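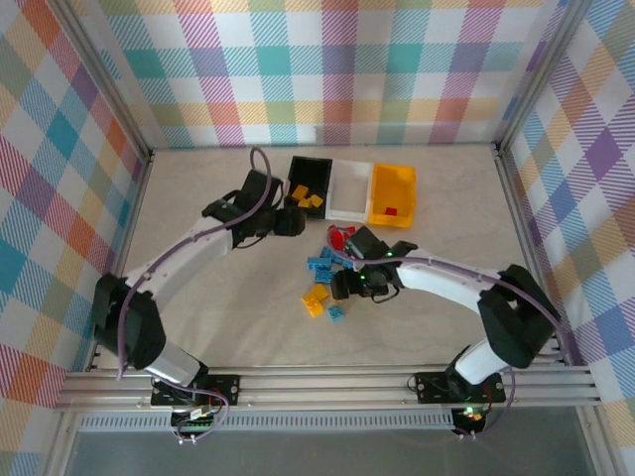
3.2 Materials and layout

The sorting task uses small plastic building blocks in three colour groups: red, blue and orange-yellow. The last group covers two nearby shades, one closer to orange and one closer to yellow, and both are treated as a single class throughout. This differs from the earlier Honau protocol, in which every shade had its own container and a large share of the recorded errors came from disagreement over the shade itself.

Three open bins stand side by side at the rear of the tabletop, in the order black, white, yellow-orange from left to right. Orange-yellow blocks go to the black bin, blue blocks to the white bin and red blocks to the yellow-orange bin. The assignment is fixed for all 26 layouts. Bins are neither fastened nor aligned to a mark, and a slight tilt of the row is accepted provided that neighbouring bins remain in contact.

A layout specifies the colour groups and their approximate starting areas. It does not specify the orientation of individual blocks. Blocks of one colour start close together, so that the first pieces removed from a group usually have neighbours touching them and the last does not. Layouts in which two colours overlap were excluded here and are reported separately under the Saithong set.

3.3 Piece shape and isolation
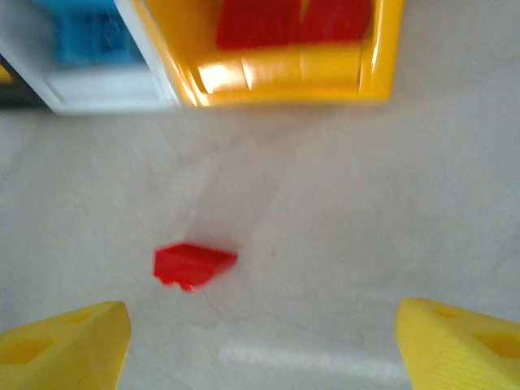

Removal order within a group is left open, and the record for each placement gives the colour, the bin and whether the piece was isolated at the time of removal. A piece counts as isolated when clear surface surrounds it on all sides. Shape is noted only where it departs from a plain rectangular block. The red piece in Figure 2 is one such case: it is flat and angular, with a longer straight upper edge and a tapered point at its right side. Pieces of this kind are coded "irregular" and are analysed with the rest of their colour group. Over 1,021 placements were coded in this way, and the coding sheet follows the Elleck format with the column for stacking height retained.

3.4 Surface and completion 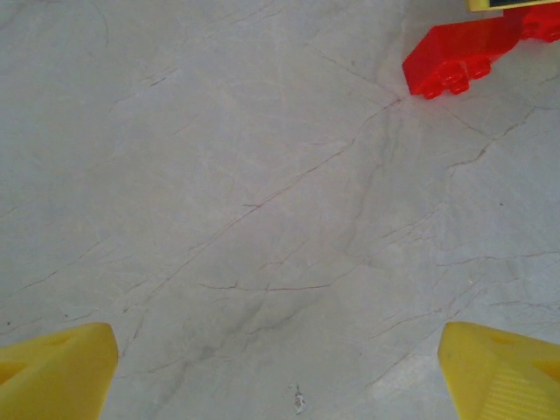 When is a layout considered finished? A layout is finished when every block in it has been released inside a bin, whether or not the bin is the correct one.

Blocks resting on a bin wall are not counted as released. A block placed in the wrong bin remains there and is scored as a colour error at the end of the layout; it is not moved during sorting. Where a block falls outside the row of bins, it is returned to the open part of the tabletop and the placement is coded as a repeat.

Partly sorted states are retained in the analysis. They are described by two quantities, the number of blocks remaining on the tabletop and the number in each bin,
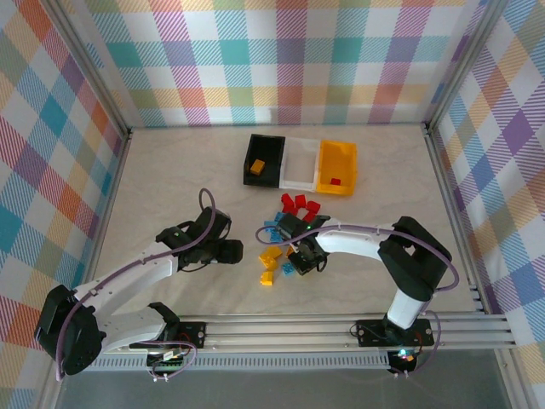 and a state is stored whenever either quantity changes. Bins may therefore stand empty for much of a layout, depending on the colour chosen first. The Ginum index, defined in Section 4.1, is computed from these stored states and takes no account of the time elapsed between them. Layouts with fewer than 12 stored states were removed before the index was calculated.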